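作業ノート 月曜 Trekinstead 二腕データ収集

朝は9時過ぎから立ち上げ。先週の続きで「食卓の片付け」タスク。左腕が多指ハンド、右腕が平行グリッパの構成のまま。Katalinさんからは今週中に成功例を70本そろえたいと言われている。そろえること自体はできると思う。そろえたものに意味があるかどうかは別の話で、今日はそのことばかり考えていたので、いつもより長く書く。

まず原点合わせ。左腕の手首の零点がまた少しずれていた。金曜に締め直したはずなのに、ログを見ると起動直後のトルクの値がおかしい。締め直して再起動したら消えた。原因不明のまま先に進むのは気持ちが悪いが、午前中をこれで潰すわけにもいかない。次に出たら手首のカバーを開ける。工具は引き出しの二段目に戻した(前回、三段目に入れた人がいる。たぶん自分)。

収録ソフトはShimの新しい版に上げた。変更履歴には「同期の改善」とだけ書いてある。何がどう改善したのか書いていないものは信用しないことにしているので、最初の数本は手元のストップウォッチを画面に映して照合した。ハンドの指令値と映像のずれは前の版より小さくなっている。ただし長い収録の後半でじわじわ開いてくる癖は残っているように見える。短いエピソードなら問題にならない。長いものは途中で切ること、と収録手順書に追記した。

操作は午前がBautistaさん、午後が私。Bautistaさんはとにかくうまい。うますぎて困る、というのが今日の一つ目の不満。迷いがなく、手先がまっすぐ対象に向かい、一回でつかんで一回で置く。見ていて気持ちはいいけれど、学習側から見ると「失敗しかけた状態からどう戻るか」がまったく入っていない。前回のモデルがつかみ損ねたあと同じ位置で指を開閉し続けたのは、これが理由だと私は思っている。Katalinさんはモデルの容量の問題だと言っていて、意見が合わない。どちらが正しいか、今のデータでは判定できない。判定できないのに両方とも自信があるのはよくない兆候だ。
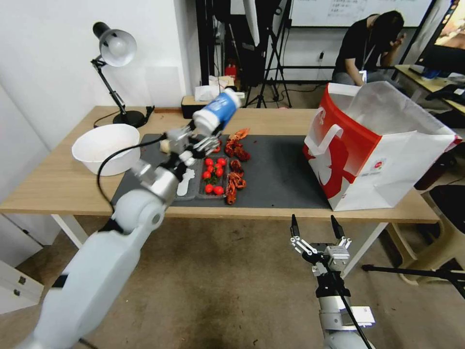

今回いちばん疑っているのは、つかんだ後の姿勢のばらつきの扱いだ。Cleddaleの収録基準では「対象物が把持され、机面から離れていること」を満たせば把持成功になる。基準としては明快で、ラベル付けも早い。けれども、キャップが左下、底が右上を向いた斜めのボトルも、まっすぐ立ったボトルも、同じ「成功」の一語になってしまう。次の動作が袋に入れることなら斜めでもいいかもしれないし、マットの上に立て直すなら手首をかなり回す必要がある。その違いを知らずに、モデルは後段の動きだけを真似ることになる。しかも周りにはプチトマトの透明トレイやザリガニの列があって、手首を回す余地は置き場所しだいで大きく変わる。ラベルに最低でも「直立」「傾き小」「傾き大」を足すべきだと前から言っているのだが、作業量が増えるという理由で毎回流れている。作業量が増えるのは本当なので、反論しにくい。

多指ハンドで平たいものや薄いものをつかむのは、相変わらず運の要素が大きい。操作者の手袋側では指が閉じているのに、ハンド側では親指の当たりが浅いことがある。映像で見ても指の裏側は隠れるので、あとからラベルを付ける人には区別できない。触覚の値を残してはいるものの、誰も使っていない。使っていない信号を残し続けるなら、一度は誰かがまじめに見るべきだろう。今週、時間があれば自分で見る。時間がなければ正直に「見ていない」と報告に書く。

右腕の平行グリッパは、つかむという点だけなら素直でよい。問題は待っている間の姿勢で、左腕が作業している間、右腕をどこに置くかが操作者任せになっている。Bautistaさんは指を開いて上に向けて待たせることが多い。私は机の端に下げる。モデルから見れば、これは「操作者が誰か」を示す目印になってしまう。午後に私の収録だけで小さく学習させてみたら、右腕の待機位置はきれいに再現された。肝心の左腕の動きはぼろぼろだった。覚えてほしくないところから先に覚える。待機姿勢を一つに決めて手順書に載せる案をKatalinさんに送った。返事はまだない。

ケーブルの取り回しについても一言。左腕のケーブルは机の上で輪を作って左へ逃がすやり方が定着しているが、あの輪の形は収録ごとに違う。誰も気にしていないし、私も去年までは気にしていなかった。背景の一部と割り切ればそれまでだが、ハンドの近くで動くものは学習が拾いやすい。束ねて腕に沿わせるとホーム姿勢に戻すときに突っ張るので、それも良し悪し。長めの結束バンドで二か所だけ留めて、残りは遊ばせる形を明日試す。

昼休みにKatalinさんと本数の話をした。目標は全体で600本。うち70本が今回の食卓系で、残りは棚と引き出し。私の意見は、600本を同じような成功例で埋めるより、半分でいいから初期配置と失敗からの復帰をきちんと設計して録りたい、というもの。Katalinさんの意見は、まず数がないと何も比較できない、というもの。後者にも理屈はある。実際、先月の小さなセットでは、配置を変えた効果なのか、たまたまなのか、最後まで分からなかった。ただ、数をそろえた後に「では質を」と言って本当に質に戻ったことが、これまであっただろうか。少なくともFitellの案件では戻らなかった。あのときは締め切りが来て、そのまま納めて終わった。

妥協案として、2本だけ、わざと崩す収録を入れることになった。一本は最初の把持を浅くして持ち直すもの、もう一本は置く直前に目標位置をずらすもの。2本では統計も何もないが、収録基準の側がこれを「失敗」と判定するかどうかは確かめられる。私の予想では、前者は途中の状態だけで弾かれる。弾かれたらその画面をそのまま次の打ち合わせに持っていく。

午後の収録で気づいたこと。自分の操作は後半になるほど雑になる。手首の角度を直すのが面倒になって、肩から動かしてごまかしている。ログの関節速度にもはっきり出ている。疲れた操作者のデータを混ぜてよいのかどうか、混ぜるなら時刻を特徴として残すのか。Bautistaさんに聞いたら「自分は疲れない」と言う。ログを見る限り、そんなことはない。休憩を挟む間隔を決めたい。

配置の変え方も見直しが要る。乱数で決めた位置に置くことになっているが、置くのは人間なので、手が届きやすいところに少しずつ寄っていく。マットの目盛りで指定すれば防げるのに、目盛りを読むのが遅いからと目分量になっている。今日の午後の分は私が全部目盛りで置いた。一本あたりの準備が長くなり、本数は伸びなかった。これについて何か言われたら、この段落を見せる。

評価についても疑いがある。今の評価は、収録した日と同じ机、同じ照明、同じ人の置き方でやっている。それで成功率が上がったと言われても、机を覚えただけかもしれない。隣の部屋の机でやりませんかと提案したら、腕の移設に半日かかるので来月、とのこと。来月も同じ返事だと思う。せめて天板の上のものを入れ替えた条件を一つ足す。袋の位置を左右入れ替えるだけでも、崩れる気がしている。

明日やること
・左腕手首の零点、起動直後に記録。ずれたらカバーを開ける
・ケーブルの二か所留めを試す
・わざと崩す収録2本。把持判定のログも一緒に保存
・右腕の待機姿勢、返事がなければ私の案で仮に固定
・触覚の値、とりあえず一エピソード分を図にする

追記(18時半)。Katalinさんから返事。待機姿勢の固定は賛成、ラベルの三段階は保留。保留の理由は書いていない。明日の朝に聞く。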